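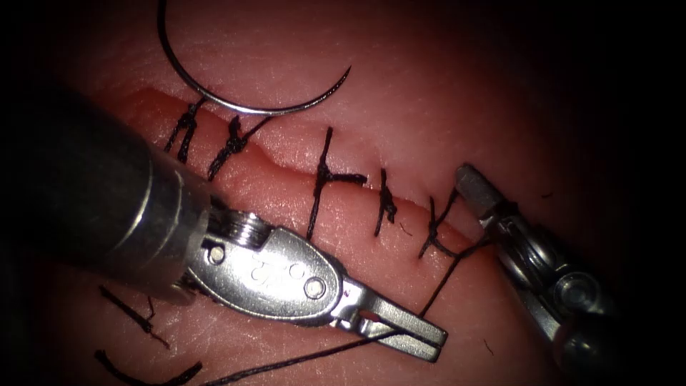

A trainer at the Dralley site wrote to us after the September revision and asked why section 6 stops the operator so often, when the older guide let one person run the whole pad from first stitch to last. Her trainees lost the rhythm, she said, and some of them began to skip the checks. We have kept the checks but put them in fewer places. Please use the text below from now on.

6 Suturing practice on the synthetic pad

6.1 Who may operate

The console may be used by a person who has passed the Cindivel basic course and has completed 9 hours on the Asska simulator. A second person, called the table assistant in this guide, must stay within reach of the stop button during all the time that the arms have power. One assistant may not watch two tables.

6.2 Before power is given to the arms

1. Fix the pad to the tray with the four clips. Pull lightly at each corner. A pad that moves under the hand will also move under the instrument.
2. Read the use counter of each instrument on the Amano screen. An instrument that has reached 20 uses is taken out and its number is written in the log.
3. Look at the wrist of each instrument with the lamp on. The cable must lie in its groove and no strand may be broken.
4. Open and close the jaws by hand with the test key. They must meet at the tips.
5. Cut the thread to the length given in the exercise sheet. Longer thread catches on the wrist.
6. Say aloud "arms on" and wait for the assistant to repeat it.

CAUTION: Do not put a hand on or over the pad after step 6. If something must be moved by hand, go to 6.5 first.

6.3 During the exercise

1. Keep both instrument tips in view. If one tip leaves the view, stop the other one also.
2. Hold the needle with the jaws at one third of its length from the thread end, never at the point.
3. When the needle is not held, leave it where the camera can see it. Do not lay it under a shaft.
4. Pull the thread along the pad and not straight up. The pad tears more easily than skin, and the operator does not feel the force at the console.
5. Tie, then cut the tails. Short pieces of thread may remain on the pad until the end of the exercise, if they are away from the wound line.
6. Change the scale of motion only when both jaws are still.

NOTE: Uneven distance between stitches is a matter for the skill score. It is not a safety fault and the assistant should not interrupt for it.

6.4 When the assistant must stop the arms

The assistant presses the stop button, without asking, in these cases:
- two shafts touch each other and remain in contact;
- an instrument moves when the operator has lifted the head from the viewer;
- the needle cannot be found;
- the screen shows message 257 (position difference between console and arm).

After message 257 the table may not be used again on the same day, also when the message goes away after a restart.

6.5 Changing or reaching in

1. Open the jaws and let go of the needle and the thread.
2. Bring both instruments back until the tips are clear of the pad.
3. Say "arms off". The assistant switches the power off and repeats the words.
4. Wait until the lamp on each arm is white.
5. Take up the needle first, with forceps, and put it in the needle box.

6.6 Records

The video and the log sheet of each exercise are kept for 72 days. The assistant signs the sheet, and the operator signs under him or her. If the needle count at the end does not agree with the count at the start, the tray stays closed and the form in section 11 is filled in before any person leaves the room.

Revision of October 2026. Replaces all earlier copies of section 6.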